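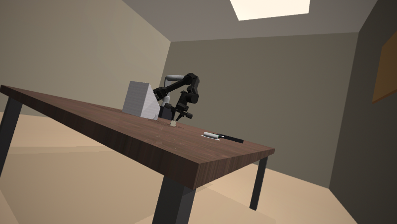 Search this site
Enter keywords

Helow pick-and-place project: progress report to the Bassey fund
May 2, 2019. By the project team at Nunow
3 min read

You asked for a plain account of why the simulation stage has run over, so we will begin with the fault and leave the good news until there is some room for it.

The plan for this period was simple enough. The arm would pick a small cube off a table 1,000 times in simulation, under steadily more awkward conditions, and we would then move to the real arm at the Joltevham workshop. We got to run 413 before anyone looked properly at what the gripper was doing. The log said everything was splendid. The log had been saying so from the first run, which in hindsight should have worried us more than it did.

The trouble was in how we decided a pick had worked. The check asked whether the fingers had closed and whether the cube was more than a set height above the tabletop. After a change to the scene file, the height was being measured from the floor. A cube sitting quite still on the table is a good distance above the floor, and so every closed gripper counted as a success, including those that had closed on air. We had in effect built a very expensive way of confirming that tables are tall.

We stopped the batch, mended the check and played back all the saved runs. Of the 413 reported successes, 44 were false. In most of them the gripper came down short of the cube and shut with great confidence on nothing. In a handful it pressed a finger on top of the cube and kept pushing, and those are the ones we care about. A simulated table does not complain. The real one at Joltevham would, and so would the wrist joint.

That makes this a safety matter as well as an embarrassing one, and we have treated it so. The force limit had been left switched off in simulation to save computing time. It is now on for every run and cannot be turned off from the settings page. The arm also stops and backs away if it meets resistance before the fingers have begun to close. Nothing was ever sent to the real arm using the faulty check, and the key to its power supply has stayed in the drawer.

With the corrections in, we started again from run one. The full batch of 1,000 has now finished and the arm made 946 good picks, each one confirmed by the new check and by a second one that does not share any code with it. The remaining failures are mostly late approaches, where the arm arrives in the right place after the time allowed. We would like to improve on that, but they are at least failures that admit to being failures.

Costs are within the agreed budget. The lost time is not, and we ask that the first trials at Joltevham be moved to September. We would also like to spend part of the travel line on a force sensor for the real wrist. The travel line is in excellent health, as we have not been anywhere.

Still open: the approach speed near the table edge, who signs off changes to scene files (at present, whoever is nearest), and the wording of the stop procedure, which we will send to you in draft before the trials begin.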